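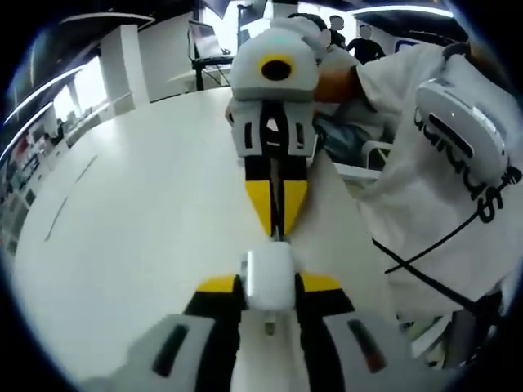

*The Stodura round table, white gloss top, with one of the white chairs behind it.*

I have been meaning to write this up since May, when Harpreet Carrier asked me (for the third time, bless her) whether she should get the same table for her own place. My answer is yes, with a few grumbles, and I hope she has a cup of tea handy because I do go on.

We bought the big round Stodura from Skarkevberg to replace a rectangular one that everybody bumped their hips on. It cost 427 with delivery, and two men carried it up the stairs on a Friday morning and were very nice about the narrow landing. Putting it together took Rodel and me most of the afternoon. The instructions are only drawings, and the one for the base had us turning the page upside down and arguing – cheerfully, I should say – over which bolt was which.

Now, the top. It is smooth and properly glossy, and it makes our room feel lighter, especially late in the day. Coffee rings wipe off with a damp cloth, pencil comes off too, and the one time Radka left a marker uncapped we got it clean with a little rubbing alcohol. Fingerprints are another matter! You'll see every single one if you sit facing the window, and crumbs show up terribly. I keep a microfiber cloth hanging on the back of a chair and have made my peace with it.

What I love most is the shape. You can lean right in over it from any side, there are no corners to catch a sleeve, and people naturally talk across it instead of splitting off into pairs. Skarkevberg says it will hold up to 176 pounds, and I believe them, although ours gave a small wobble in the first weeks until Meenakshi went underneath and tightened everything again. It has been steady since.

I did look at the Calberg before buying. It's a handsome table and a bit cheaper, but the matte top felt chalky under my hand in the store and I couldn't get past that.

Four stars from me. I'd give it the fifth if they put felt pads in the box, as ours scraped the floor the very first evening and I had to go out and buy some.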